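Search articles
Mechanics > Power transmission > Gears > Plate-mounted gear train

Plate-mounted gear train

A plate-mounted gear train is a set of spur gears carried on short fixed pins that stand upright from a flat metal plate. The gears turn on the pins, and the plate holds the pins at the correct spacing. The arrangement is used in small reducers, timers, feed mechanisms and teaching sets. It is distinguished from a shaft-mounted train, in which the gears are fixed to shafts that turn in bearings.

Construction

The plate, also called the carrier or base, is usually round or rectangular and made of steel, brass or aluminum. Round plates often have a large central hole for an input shaft, a motor boss or a central gear. The pins are pressed, riveted or screwed into the plate. Their upper ends are rounded or chamfered so that the bore of the gear finds the pin without catching on a sharp edge.

The gears have straight teeth cut parallel to the axis. Each has a plain bore slightly larger than the pin. Where loads are higher, a bushing is pressed into the bore, or a needle bearing is fitted. A gear that turns freely between two others and only passes motion along is an idler. It reverses the direction of rotation but has no effect on the overall ratio.

When the plate itself rotates about the center of the train, it is a planet carrier and the gears on its pins are planet gears.

Center distance and backlash

The distance between two neighboring pins must equal half the sum of the pitch diameters of the gears they carry, plus a small allowance. For standard metric gears the pitch diameter is the number of teeth multiplied by the module. Two gears of module 1 with 20 and 40 teeth therefore have a nominal center distance of 30 mm.

If the pins are too close, the teeth bind and the train runs hard or locks. If they are too far apart, backlash increases, contact moves toward the tips of the teeth, and noise and wear rise. Since the pins are fixed, the error cannot be adjusted out during assembly. Plates are for this reason drilled in one setup or from a hardened jig.

Assembly

The plate is laid flat with the pins pointing up. Work is commonly done on a cloth or mat, which protects finished faces and keeps small parts from rolling. Pins and bores are wiped clean and a light film of oil or grease is applied.

Each gear is held level and lowered with its bore in line with the pin. A tilted gear will jam partway down, and pressing harder at that point can score both surfaces. The usual remedy is to lift the gear, level it and lower it again. The first gear normally goes on without difficulty. Those that follow must also mesh, and a tooth landing on a tooth will stop the gear above its seat. A small turn in either direction brings the tooth into the opposite space, and the gear drops under its own weight or with light finger pressure.

In trains with a central gear, the order of fitting varies. Many assemblers place the outer gears first and add the central one last, turning it slightly until it engages all of them. The reverse order is also used and is preferred where the central gear is fixed to a motor shaft.

Inspection

A finished train is turned by hand through enough revolutions to bring every tooth into contact. Resistance should be even. A tight spot that recurs once per turn of one gear points to a bent pin, a damaged tooth or a bore that is out of center. Play is checked by holding one gear still and rocking its neighbor. The faces of meshing gears should be at the same height; a step between them often means that a washer has been left out or that a gear is not fully seated.

Teaching sets

Loose sets of plates, pins and gears are used in technical schools to teach fits and meshing. The Julham set, designed by Nélida Quiroga, was supplied in an edition of 300 with a manual by Dušan Hoxha. The later Kelura set replaced its brass gears with steel ones. A complete Kelura set in its case weighs 827 g.

See also

Backlash
Epicyclic gearing
Idler gear
Module (gears)
Spur gear

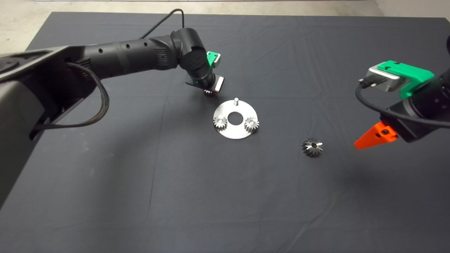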